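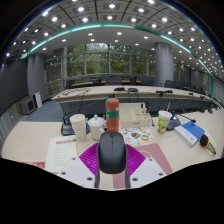 Does a meeting table have to be clear to be any good?

It has to have room for the people sitting at it and whatever they brought to work on. Past that point, clearing it is a matter of taste, and often of somebody else's taste.

The Clear Table and Other Promises

Office life is going through another of its neat phases. The leaflet that landed on my desk on 3rd May came from Pameo, a firm in Utness that will send two people to your workplace to study what is on your tables and then tell you to take it off. The package for a single floor costs $1042. For that you get a morning of observation, a report and a set of trays. The leaflet says teams with clear shared tables "think in straighter lines." I wrote back to ask how the straightness had been measured and was sent a second copy of the leaflet.

I have no quarrel with tidying. I have wiped down plenty of tables in my time and thrown out the pens that didn't write. My trouble is with the idea that a table with things on it is a sign of something gone wrong in the people around it. Before believing that, I wanted to spend some time with a table in ordinary use, so I went to Nulstead, where a small publisher and events office called Miranda lets its staff use one big pale conference table for nearly everything.

It is a handsome thing, cream wood with a curve to it, and the ceiling lights show faintly in its surface. I had been told to expect a mess. What I found was a table with the usual population: cups, a microphone, printed matter, a computer mouse, a pink mouse pad, a desktop organizer box. Most of it was perfectly easy to explain. Somebody drinks tea. Somebody talks into the microphone. Somebody printed something.

The organizer question

Organizers are where my doubts begin, so take the box first. It is cream, close to the color of the tabletop, and I'm sure whoever chose it was pleased with the match. Every office I have ever worked in has bought a box like it. The theory is that small things will go in the box. The practice, in my experience, is that small things go in for a week and then the box becomes one more large thing, with small things around it.

Pameo's catalog lists 37 kinds of organizer. There are stacking ones and rotating ones and one with a lid that hides another organizer. I counted them on a train and felt worse by the end. A table that needs 37 kinds of container has a shopping problem. If you already own one box, and it has a few things in it that people reach for, stop there. If nobody has opened it since October, tip it out and see who complains.

A few colorful cards or papers were lying flat on the Miranda table, red and blue and yellow and white. A consultant would have them in a tray before you could sit down. I'd ask first whether anybody was using them. Flat paper takes up hardly any room, and you can put your elbow on it.

Cups, and the people who count them

Drinkware is the other great battleground. The leaflet recommends "one vessel per person, removed on departure." It's a fine rule for a hotel. In an office it runs straight into the fact that people have their own cups and like them, and that visitors don't have one and need something to drink from.

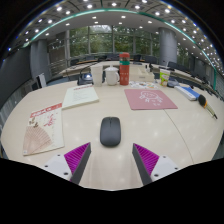

Drinks at the far side, a mouse on the bare tabletop, and the pink pad well behind it.

The arrangement at Nulstead struck me as close to sensible. The tall red thermos with the green band, the white mug with its lid on, and the paper cups all keep company along the far portion of the table. The near part, where you'd want to write, is left alone. I doubt any policy produced that. People put hot drinks where they won't knock them over, mostly, and if you leave them to it you tend to end up with a drinks end and a work end. You could print a floor plan to achieve the same thing, and Pameo would be glad to print it for you.

I will say a word for lids. A lid on a mug is worth more to a shared table than any tray, and it costs very little. The same goes for a bottle with a proper cap. If I were allowed one rule for a meeting table it would be lids, and I'd let the rest go.

Paper cups I am less fond of. A tall stack of them looks hospitable and then starts leaning. They also breed half-drunk water. The one good argument for keeping them out is that a guest can help himself without asking, and it is a better argument than I'd like it to be. Keep the stack short and refill it from a cupboard. I realize that this is advice, and that I came here to complain about advice.

Paper that has outstayed its welcome

Now the printed matter, and here I am closer to the tidiers than I expected. There was a booklet with a red band across the top and a folding fan on the cover in pale pink, with flowery decoration and some calligraphic work above it. I thought it was rather lovely. There was also a white notebook, shut, with a thin strip of red on it.

Booklets on shared tables are a puzzle. They are nearly always nice enough that throwing one away feels rude, and nearly always of interest to only one or two of the people in the room. They lie there being nice. In my old office we had a brochure for a river cruise that survived 14 months on a meeting table, two of them under a plant.

My test for paper is a simple one. Ask whose it is at the end of a meeting, out loud. If somebody claims it, they carry it out. If no one does, it goes on a shelf by the door for a week and then into recycling. Closed notebooks are different and should be left where they are until the owner comes back, which they will, in a panic. I've been that owner.

Filing systems for shared tables I don't believe in at all. I have seen a color-coded one that cost $324 in folders and labels and was used by the person who designed it until she changed jobs.

The mouse and its pad

And so to the mouse. It's wireless and dark, and it has a mouse pad on the same table, dusty pink, with a cartoon face drawn on it in white among some little doodles. The mouse sits on the wood in front. The pad lies off to the right and farther back, getting on with its own life.

I can imagine what the report would say. "Accessory separated from function," or something like it. But most mice run well enough on plain wood, and a pad with a face on it may be there for the face. There is a kind of tidying that treats anything cheerful as suspect, and I've come to think it is the worst kind. A shared table belongs to a lot of people and it usually looks like it belongs to none of them. I'd keep the pad. I'd just move it a few inches toward the mouse, if only to stop myself thinking about it.

The microphone deserves its spot too, if a room is used for calls or talks. The long-necked sort takes up little space at the base, and the neck can lean over other things without disturbing them. What I'd look at is the neighbors. Paper cups beside a microphone will rustle every time someone wants water, and the people on the other end hear it better than you do. Five minutes with a friend listening from another room will tell you more than a consultant's chart.

What I'd pay for

The claim I can't get past is the one about straighter thinking. It would be easy enough to test. Take one table, clear it for a month, let it fill up for a month, and ask the people who use it whether they noticed. As far as I can find out, Pameo hasn't done this. When I asked a second time, I was offered a discount.

There are cases where I would hand over the money. If people are hunting for somewhere to put a laptop at the start of every meeting, something has to go. If food is being left out overnight, same answer, and faster. A table that visitors see first can be kept barer than one they don't, though I've never once turned down a contract over a paper cup and don't know anyone who has.

For the rest, an ordinary cloth and ten minutes on a Friday will do it. Wipe the near side. Lift the thermos and wipe under that. Take the cups that have been used and leave the ones that haven't. Look in the organizer box, feel briefly ashamed, and close the matter there.

The trays from Utness arrived as a free sample the week after my visit. They come in a set that nests, and for the moment they are on my kitchen table with the mail in them.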